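May 20, 2022 – by the kitchen corner diarist

We use cookies to remember your visit. OK

Long day of sorting out the break room at Wustell!

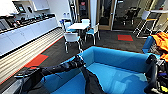
I do love that sofa, I could have napped on it for the whole 30 minutes. The counter still has far too much stuff on it, and the orange thing piled up by the seats needs a hook – tomorrow, maybe.

Then on to the blue metal, my favorite color in the place.
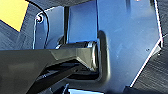 Imgate wrote back that blue paint wants a soft cloth and no sprays. Fine by me. Last stop, the fridge end.

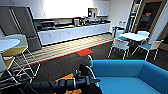 Still to do

Wipe the fridge doors, buy 24 tea bags.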